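Findings: the shared kitchen at Stadavham

The second of our 2 sites was the shared kitchen on the laboratory floor of Urkden, a materials testing firm in Stadavham. Before the trial, loading and emptying the dishwasher was part of the job of the support staff, who also restock the benches, take in deliveries and look after the meeting rooms. Laboratory staff were asked to put their own mugs and plates in the machine. How far they did so was a matter of long dispute between the two groups, and it came up in every interview we held there.

The robot was supplied by Homarano and has two arms, each with a black multi-fingered hand. It was brought into daily use on Apr 8, 2023 and stayed in use until the end of May. Its tasks were limited to crockery. It moved plates, mugs and cups between the sink, the drying rack and the dishwasher. It didn't wash pans by hand, wipe surfaces, handle knives or glasses, or put anything away in the wall cupboards of the neighbouring store room. Those jobs stayed with the support staff, as did starting the dishwasher, which the firm's safety adviser wanted a person to do.

We interviewed seven members of staff at this site, four from support and three from the laboratory, and spent parts of several shifts in the kitchen. We also had the use of the task log kept by the robot, in which 1453 separate handling attempts were recorded over the period. An attempt begins when the hand closes on an item and ends when it lets go, whether or not the item has ended up where it was meant to be. The log doesn't say who set a task going or who stood by while it ran, and for these things we depend on our own notes and on the interviews.

What the work consists of

Loading a dishwasher is usually treated as one job. Once part of it is given to a machine it has to be split up, and the way it was split at Urkden shaped much of what followed. The firm's plan listed clearing, rinsing, sorting, placing, starting, emptying and putting away. Only placing and some of the emptying went to the robot in full. A plate, for instance, has to be held on edge and lined up with the slots between the tines (Figure 1), and that was the step the supplier had worked on most. Sorting was meant to be shared, though in practice a person did nearly all of it before the robot began.

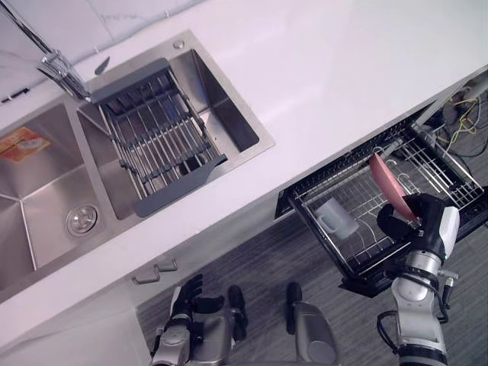

Support staff had not thought of sorting as a separate task before. Several said they used to do it with the plate already in their hand, deciding where it would go on the way to the rack. With the robot in use, the deciding had to be done first and left in a form the machine could work from. Plates were stood apart from one another, mugs were turned so that the handle could be seen, and anything with food stuck to it was taken out and dealt with at the sink. One member of staff called this "laying the table for it". Another said that by the time she had set everything out she could have loaded the machine herself, and that on busy days she did.

The firm's own estimate, drawn up before the trial, didn't include this work. It compared the minutes a person spends placing items in the rack with nothing at all, as if the person's part would simply fall away. When we showed the support supervisor our notes on setting out, she said it matched what she had seen, and that she had begun to write it on the shift sheet as a job in its own right. It went down as "kitchen prep". By the end of May it had a fixed slot in the afternoon.

Standing by

A second kind of work came with the trial and had no name on the shift sheet. The robot was allowed to run only when a trained member of staff was in the kitchen. The firm had expected that person to get on with something else in the room. There wasn't much else to do there. The worktop next to the sink had to be kept free for the arms, so it couldn't be used for making up trays, and the kettle had been moved to a meeting room for the length of the trial. Cables across the floor meant that trolleys had to be left outside.

People filled the time in different ways. Some checked deliveries on a tablet. One brought in paperwork, and found that she kept looking up whenever the arm slowed down. The supplier's advice was to step in only if the robot gave a warning tone, but staff told us they watched the hands instead, and learned to tell from the way the fingers closed whether a mug was likely to slip. They were proud of this, in a quiet way. It was also tiring. All four of the support staff said that an hour of watching left them more worn out than an hour of doing the dishes, and two asked for the standing-by turns to be kept short.

The turns were shared out among the trained staff at first. After some weeks they fell mostly to the same two people, who were thought to be good at it. Neither had been asked whether they wanted this. Their pay grade did not change, and the training they had been given was entered in the firm's records as an equipment briefing, in the same class as the briefing for the coffee machine.

Laboratory staff and the sink

The trial also changed what the laboratory staff did, though they weren't part of it on paper. Before it began, a notice over the sink asked everyone to load their own cups. The notice was taken down in the first week, so that people wouldn't reach into the dishwasher while the robot was in use. Laboratory staff took this to mean that they could now leave things where they liked. More cups and plates were left in the basin, and the drying rack was used as a place to put down anything at all, paper cups included.

Paper cups gave more trouble than we would have guessed. They belong in the bin, but the hand will close on one much as it closes on a mug, and a light cup is easily crushed or pushed over. The supplier's engineers used them on purpose in their own tests at the sink. Staff found them there afterwards, took them for rubbish and threw them away, and the tests had to be set up again. The matter was settled with a shelf label and a short message to both teams, but it had gone on for some time before anyone raised it, each side supposing the other knew.

The laboratory staff we spoke to were on the whole pleased with the robot. They liked to stop and look at it, and visitors were brought through to see it. They did not, as a rule, know that someone had to be in the room for it to run, and one was surprised to hear that the support team set the plates out beforehand. In his account the dishes had been "taken care of". Support staff were aware of this view. A remark we heard more than once was that their work in the kitchen had been seen very little before the trial and was seen less now.

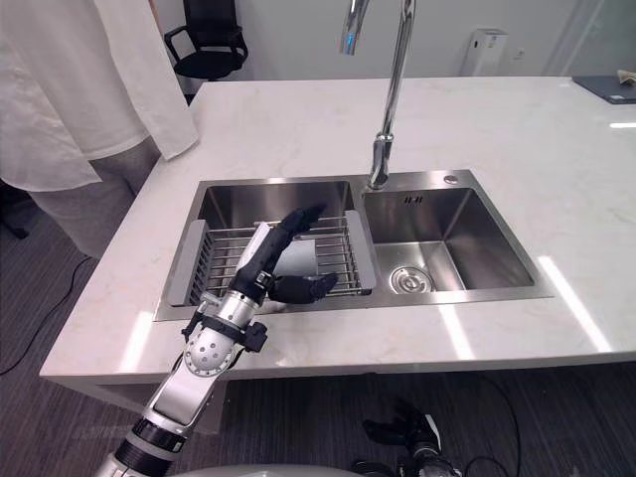 Did the support team lose hours as a result of the trial?

Contracted hours stayed the same for everyone on the team throughout the period. What changed was how they were spent: less time at the dishwasher, more time setting out crockery and standing by, and a shorter round of the meeting rooms on days when the kitchen ran late. One temporary post that ended in May was not filled again, and the firm told us that this had been decided before the robot arrived. The support staff we spoke to did not all believe it.

Costs and who decides

The money set aside for changes to the kitchen at Stadavham was 3000 pounds, which went on moving the power points, buying crockery of a single pattern and fitting a lock to the store room. The supplier met the cost of the robot itself under the trial agreement. No part of the budget was marked for staff time. The supervisor raised this at the mid-point review, and was told that time would be looked at if the trial was extended.

The change of crockery is a small matter but was felt more than most. Staff had used their own mugs for years, in all shapes, and some of these the robot couldn't grip well. They were asked to take them home. Most did. A few were kept in desk drawers and rinsed in the washroom, which took them out of the dishwasher altogether and out of the log as well. Any reading of the 1453 attempts has to allow for this. The robot was working with a set of items chosen to suit it, and some of the awkward ones had gone elsewhere in the building.

Decisions about the tasks were taken between the firm's site manager and the supplier. Support staff were told of them at the start of a shift. At Olmedo, our first site, the canteen team had been asked beforehand which jobs they would rather give up, and had named the scraping of plates and the carrying of full racks, neither of which the equipment could do. The team at Urkden gave much the same reply when we put the question to them in May. Placing clean-looking plates in slots was a part of the job that none of them had minded. Lifting, wiping down and dealing with the pans were the parts they disliked, and these were still theirs at the end of the trial.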